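The Niridus users meeting will take place in Vekau in March, the project team announced on 14 Jan 2024. The program has 20 talks about the free mail client, its translation and its plugin interface.

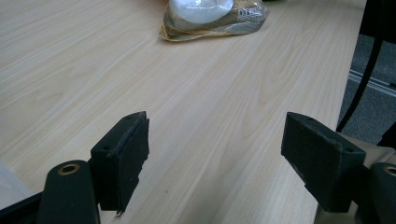
Registration is free, but the main hall has only 70 seats. Proposals for short talks can still be sent to Ilse Mühlbauer, who prepares the schedule. On the last afternoon, Pascal Stöcker will lead a workshop on moving old Helico address books to the new format.

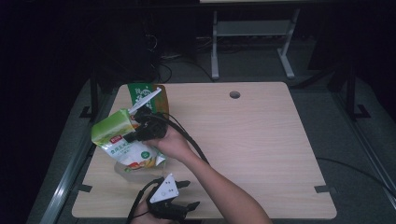 Will the talks be recorded?
The talks in the main hall will be recorded and put on the project website, and the workshop will have written notes only.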